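# Who runs an island that is far from its country?

Some islands are part of a country that is on the other side of the world. The people who live there may use that country's money and carry its passports, and yet the capital city is a very long flight away. These places are often called overseas territories.

## How did this start?

A few hundred years ago, ships from Europe sailed to many parts of the world. Their captains put up flags on islands and said the land now belonged to their king or queen. Most of these islands already had people living on them, with their own leaders, languages and rules about who could fish or farm in each place. They were not usually asked.

A place taken over like this was called a colony. Many colonies later became countries of their own. Others stayed joined to the bigger country, and those are the ones this page is about.

## Who makes the rules?

Most territories have two lots of rule makers.

The first is the local government. It is chosen by people on the island and looks after everyday things such as schools, roads, rubbish and buses.

The second is the government of the bigger country. It normally looks after the army and deals with other countries. If a ship from somewhere else comes fishing where it should not, the bigger country may send its navy.

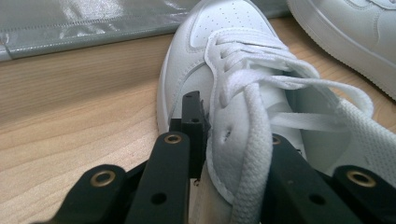 Sometimes the two governments disagree. The island might want to open a mine, or close one, and the bigger country might want something else. Then they have to talk until they agree, and this can take years.

## Can an island leave?

Sometimes. The usual way is to hold a vote called a referendum. Everybody who is allowed to vote answers one question, such as "Do you want this island to become a separate country?" They mark yes or no.

Think of a small island with 2,000 voters. If 200 more people vote no than vote yes, the island stays as it is. Some places hold the vote again a few years later.

Deciding who may vote is hard. Should it be only families who have always lived there? What about a nurse who moved there last September? People argue about this a lot.

## Words to know

**Colony:** a place ruled by a country far away.

**Territory:** land that belongs to a country but may have some rules of its own.

**Independence:** when a place becomes a country and rules itself.

**Referendum:** a vote by the people on one question.

## Something to try

Find a globe or a map of the Pacific Ocean. Look for an island with the name of another country in brackets beside it. Then find that country and see how far away it is.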